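Dafis (pavement robot)

Dafis is a small six-wheeled delivery robot that I've been building at home and at the Merkville shared workshop, and this is its page on our workshop wiki. I've tried to keep it in the proper encyclopedia style but I'm the one who built most of it, so you'll have to put up with a bit of "I" and "me" along the way.

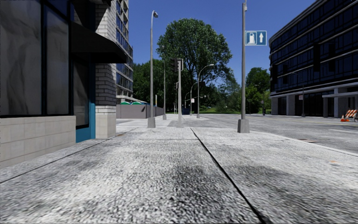
Dafis learns to drive in a simulator before it's allowed anywhere near a real kerb. The simulated town is called Usau, and it has pavements, roads, street lamps, shop fronts, trees and the odd bit of roadworks, all of it put there to give the robot something to steer past. I love it in there! You can drive straight into a lamp post, press reset and carry on with your tea.

Name

The name came from Noelia Segura, who did the wheel mounts and most of the soldering. It doesn't stand for anything. Early notes on this wiki call it "the trolley", and a few of the old wiring drawings still do.

Body and wheels

The chassis is a plywood box on an aluminium frame, with three wheels down each side. The middle pair sit a touch lower than the others, which helps it turn on the spot but makes it rock a bit when it stops (I'm still fiddling with this). It weighs 7 kilos without the battery. The lid is hinged at the back and holds itself open with a strut off an old kitchen cupboard.

The motor boards are made by Finent. We're on the second set - I wired the first lot backwards and they went with a very sad little pop. Anyone rebuilding the loom should follow the drawing dated February and ignore the one taped inside the lid.

Steering software

The driving program takes in a camera picture and gives back a speed and a turning angle, and that's really all it does. Everything cleverer, like picking a route, happens in a separate program that tells it left, right or straight on.

To train it I drove round Usau with a game controller and saved the lot. There are 733 drives in the set now, mostly done in the evenings, and mostly by me, though Noelia's are much smoother and I've marked hers so they get used more often. Each drive starts at a random spot on the pavement, with the sun moved to a different place so the shadows change. Shadows were a real pain early on. The first version treated every dark patch on the ground as a hole and stopped dead in front of it, and it took 40 extra drives through heavy shade before it would roll over them happily.

Seams in the paving caused a different sort of bother. It liked to follow them! If a seam ran off at an angle, so did Dafis.

Known problems

Kerbs that curve away gently are still tricky, and it tends to drift towards the road before it corrects itself. Thin poles are seen rather late. The simulator also leaks memory and falls over after roughly 2638 resets, so restart it before leaving it to run overnight.

The lid strut squeaks. Oil is on the shelf above the pillar drill.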